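Die Hultgate AG teilte ihren Vertriebspartnern mit Rundschreiben vom 28. Februar 2019 mit, dass das Mobiltelefon Skoltton in zwei Ausführungen erscheinen werde. Der Name der zweiten Ausführung sei bis zur Vorstellung vertraulich zu behandeln.

Frau Lorna Soriano, Leiterin der Abteilung Freigaben, las das Rundschreiben zweimal und legte es in die Mappe zu den übrigen. Die Mappe enthielt nunmehr 272 Blatt. Auf 271 davon stand der Name der zweiten Ausführung bereits in der Kopfzeile.

Sie bat Herrn Ogura zu sich.

»Der Name lautet Kusuma«, sagte sie. »Ist Ihnen bekannt, wer ihn in die Vorlage eingetragen hat?«

Renji Ogura erklärte, die Vorlage sei im Dezember von der Stelle für Schriftgut übernommen worden. Eine Änderung bedürfe der Zustimmung von Frau Tsuji – diese wiederum dürfe den Namen nicht kennen.
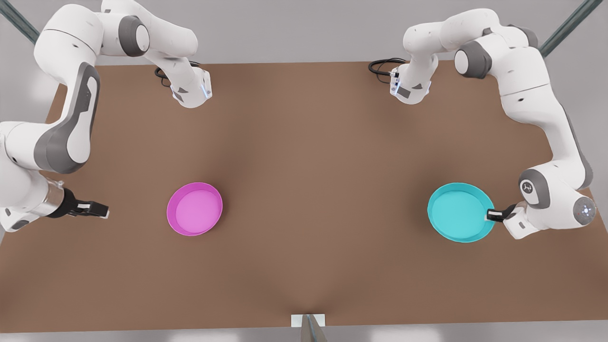 *Zwei weiße Roboterarme am Tisch, dazwischen eine rosa und eine cyanfarbene Schale.*

Man verfuhr daher schriftlich. Mitsuko Tsuji erhielt den Antrag, in der Kopfzeile ein Wort zu streichen, das ihr nicht mitgeteilt werden könne. Sie genehmigte ihn am selben Nachmittag mit der Auflage, das gestrichene Wort im Protokoll zu vermerken.

Gegen achtzehn Uhr rief Shoaib Sial vom Branchendienst Fleltedari an. Er fragte höflich, ob Hultgate bestätigen könne, dass das kleinere Gerät 300 Euro kosten werde.

»Zu Geräten, die nicht vorgestellt wurden, nehmen wir keine Stellung«, sagte Frau Soriano.

»Und zum Kusuma?«

Sie sah auf das Protokoll. Draußen auf dem Flur wurde das Licht gelöscht, Abschnitt für Abschnitt, bis an ihre Tür.

»Auch dazu nicht«, sagte sie und begriff noch im Sprechen, dass das Wörtchen »auch« zu viel gewesen war.
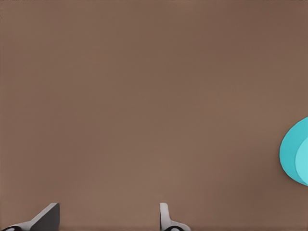 Wann darf der Name einer Ausführung öffentlich genannt werden?

Der Name ist mit Beginn der Vorstellung frei, vorher allein nach schriftlicher Zustimmung der Abteilung Freigaben.

So stand es im Merkblatt, das sie selbst verfasst hatte. Sie heftete es hinter das Rundschreiben, schloss die Mappe und schrieb Herrn Ogura eine Zeile: Die Kopfzeile könne vorerst bleiben.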